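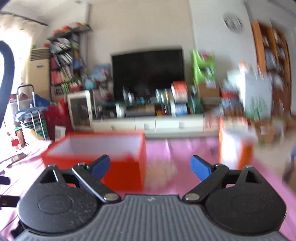 Abb. 1: Offene Schachtel und Verpackungen auf rosa Fläche, dahinter Fernseher und niedriges weißes TV-Möbel mit Schubladen.

Ordnen im Wohnraum – Begleitblatt zur zweiten Sitzung
Kurs Haushalt und Wohnen, Leitung: Thirumalai Kurian

Liebe Teilnehmerinnen und Teilnehmer,

in der ersten Sitzung haben wir uns ausführlich mit der Küche beschäftigt, und viele von Ihnen haben mir hinterher erzählt, dass die Küche eigentlich noch der leichtere Raum sei. Dort hat der Topf seinen Schrank und das Mehl sein Fach. Im Wohnzimmer dagegen landet alles, was gerade keinen Platz hat, und weil man abends müde ist, bleibt es dort auch liegen. Deshalb nehmen wir uns heute für diesen Raum richtig Zeit, und wer mag, bringt zur nächsten Sitzung am Freitag eine eigene Schachtel mit (Schuhkarton genügt völlig).

1. Die offene Schachtel

Eine Schachtel ohne Deckel ist für den Anfang mein liebstes Hilfsmittel. Man sieht hinein, man kommt mit einer Hand heran, und man merkt sofort, wenn sie voll ist. Die Schachtel in Abb. 1 ist außen rotorange und innen weiß, und gerade das helle Innere ist angenehm, denn kleine Dinge wie Batterien oder Büroklammern heben sich gut davon ab. In dunklen Kisten sucht man doch recht lange nach einem schwarzen Kabel – ich spreche da aus Erfahrung.

Zur Größe: Im Kursraum in Werkden arbeiten wir mit Schachteln von 39 cm Länge. Größer würde ich für Kleinteile nicht gehen, sonst entsteht unten eine Schicht, an die monatelang keiner mehr herankommt.

2. Verpackungen, die stehen bleiben

Hohe Packungen sind ein eigenes Thema. Sie werden ausgepackt, halb geleert und dann irgendwo abgestellt, meistens genau dort, wo man gerade sitzt. Bitte gehen Sie bei jeder Packung so vor:

Ist noch etwas drin? Dann kommt sie dorthin, wo der Inhalt gebraucht wird.
Ist sie leer? Flach falten und zum Altpapier.
Wird sie wegen der Garantie aufgehoben? Dann mit Monat beschriften (zum Beispiel »August«) und in den Keller oder auf den Schrank.

Frau Hong aus dem letzten Durchgang hat auf diese Weise bis zu 9 leere Kartons an einem Nachmittag gefunden, und sie war selbst am meisten überrascht.

3. Das Möbel unter dem Fernseher

Niedrige TV-Möbel mit Schubladen werden gern unterschätzt. Sie stehen ohnehin da, und in die Schubladen passt vieles, was sonst auf Tisch und Boden wandert. Teilen Sie bitte jede Schublade nur einer Sache zu, also etwa Fernbedienungen und Ladekabel in die eine, Spiele in die andere. Die Oberseite lassen wir, vom Fernseher abgesehen, möglichst frei – das beruhigt den Blick ungemein, auch wenn der Rest des Zimmers noch voll ist.

Wer noch ein Möbel sucht: Im Arkevora-Ordner auf Seite 171 finden Sie die Maßblätter, darunter auch die Reihe Udby. Messen Sie bitte vorher die Wand aus und ziehen Sie Steckdosen und Heizkörper ab.

4. Aufgabe bis Freitag

Wählen Sie eine einzige Fläche im Wohnzimmer, einen Tisch oder ein Stück Boden. Nehmen Sie alles herunter, wischen Sie einmal darüber und stellen Sie nur zurück, was dort wirklich gebraucht wird. Alles Übrige kommt in höchstens zwei offene Schachteln. Notieren Sie kurz, was Ihnen schwergefallen ist, Stichworte reichen.

Kaffee gibt es wie immer in der Pause, Tassen bitte selbst mitbringen.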